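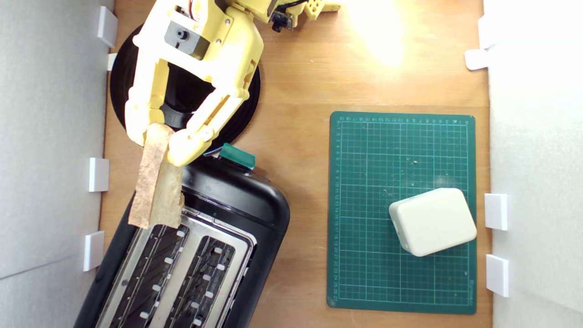 So who do I talk to now when the toast is late? Geeta Malhotra asked me that before I'd even got my coat off, and I've been opening talks with it ever since. (Pause. Let them laugh if they want to.)

Hi everybody. I run the breakfast side at Stonley, a staff cafeteria, and I'm going to talk about toast for most of my slot. Sorry if you came for warehouses!

Quick background, keep it short. There are six of us on the early shift. We serve 100 breakfasts on a normal morning, and nearly every one of them has toast on it. Toast used to be whoever was standing closest. Then Dritora came in with the Melen trial and we got an arm to do the bread into the slots and out of the slots. Just that part. Butter is still us, plates are still us, and so is the guy who wants it "nearly burnt but not burnt."

Say something here about how picky a slice of bread is. It's soft, it's never the same size twice, and you have to hold it by the edge and line it up with a slot that isn't much wider than it is. I'd done it with my eyes half shut for years and never thought of it as a skill. Then I had to write it down for somebody else, and it took me two pages and a drawing.

Click.

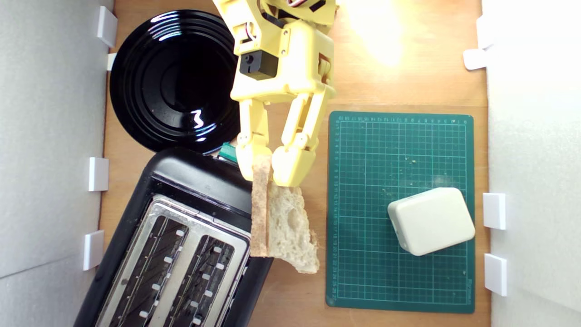 You've given away the only job where I got to stand still, somebody wrote on the comment sheet in February. No name on it. I read it out at the shift meeting and there was a lot of nodding.

I want to spend real time on this one, don't rush it. I had toast down as the boring job, the one we'd all be happy to lose. But it was also where you leaned on the counter and heard how people's weekends went. We took the boring job away and the chat went with it. What we did, and I'd do this sooner next time, was move the start of prep so two people overlap at the cold counter at 6:30. It costs us a little time. I fought for it and I'd fight for it again.

The other change is crumbs. You'd think cleaning would drop, and it didn't at our place. It moved. Now there's a wipe-down on the sheet with a name next to it, where before everybody just sort of swiped at it with a sleeve.

Numbers slide, go fast: 1,889 slices logged in the trial. Roughly 100 of those had a person step in, mostly to straighten a slice. If Pandey is in the room, wave at him, he kept that log by hand and his handwriting is terrible.

Click again. 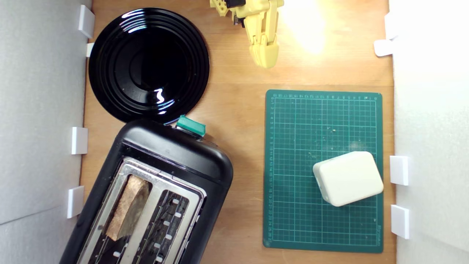

One slice in, one slot free, gripper clear of the toaster.

Use this one for the stepping-in part. Our rule is that anyone on shift can stop the arm, no permission needed, and you don't have to explain yourself till after the rush. Geeta asked for that. It also answers her question, by the way: if the toast is late, you talk to whoever is on the wipe-down, and their name is on the sheet.

Last bit before questions. Nobody's hours got cut in the trial, and I asked for that in writing before we started. If you're about to do something like this, ask for yours on day one.

Questions. If it goes quiet, ask who here has a comment sheet and when they last read it out loud.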